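4. Setting up a season pool

Do section 3 first (account, time zone, odds format). If the time zone is wrong the lock times will be wrong too and you'll have to start over.

1. Log in to Trornar. Pools tab, then New Pool.

2. Name it. Up to 24 characters, no slashes. The name shows on every player's card so keep it clean.

3. Pick a season type. Flat, Jumps or Mixed. Can't be changed once the first race locks.

4. Starting bank. Default is 500 points per player. Points only, there's no cash side to a pool.

5. Number of race days. Most pools run 22. A shorter season works fine, just edit the end date and the calendar redraws itself.

6. Save. You get a pool code. Write it down or copy it somewhere.

NOTE – the pool code is case sensitive. Most of the "can't join" mail we get is a lower case L typed as a 1.

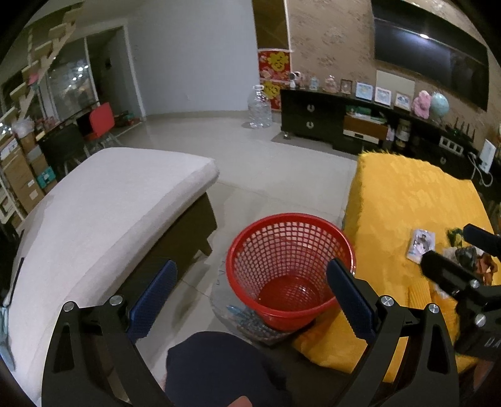

Fig. 4-1. Red plastic basket, from above.

4.1 Adding race cards

Cards come in from the Daly feed overnight. To add one by hand:

1. Pool menu, Cards, Add Card.

2. Choose the track. If yours isn't listed use Other and type it in.

3. Enter the off time for each race. Local time at the track, not yours.

4. Paste the runners, one per line. Saddlecloth number, space, name. Leave out the jockey and weight, the importer chokes on them.

5. Press Check. Red lines need fixing, usually a missing number or a duplicate.

6. Press Publish.

CAUTION: Publish sends a notice to every player in the pool. No way to recall it. Check the off times twice.

Non-runners: open the race, tap the horse, Withdraw. Picks on that horse move to the favorite at the off. If you'd rather have them voided, change it under Rules before the card is published. Changing it after has no effect on that card.

4.2 Scoring

Three presets.

Straight – win only, points at starting price.
Each way – half the stake on the win, half on the place. Place terms follow the number of runners at the off.
Mokent – fixed points for first, second and third, price ignored. Good for beginners and for pools with big fields.

You can build your own from any of these. Rules, Copy Preset, edit, Save As. Dont overwrite the preset itself or you lose the reset option.
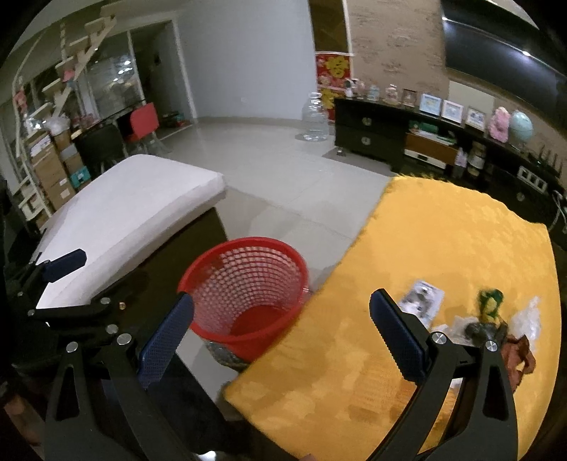
Page last changed: 8 October 2020 (Ona Bite)

4.3 Dead heats and stewards' inquiries

Dead heats split automatically. Stakes halved, full price on each half.

Inquiries are manual. Steps:

1. Race page, Hold Result. Table freezes.

2. Wait for the offical result.

3. Drag the horses into the final order.

4. Release. Table recalculates. A big pool can take a minute or two, don't close the window.

NOTE – results amended days later (failed samples etc.) are not picked up. Your call whether to re-score. Amos Oyelaran's pool guide in the Plurkley forum covers house rules for this, worth a look before August when the new pools open.

4.4 Limits

Max 2,680 picks stored per pool. After that the oldest cards go to Archive, still readable, not editable. Export first if you want them in a spreadsheet: Pool menu, Export, CSV.

Next: section 5, Inviting players.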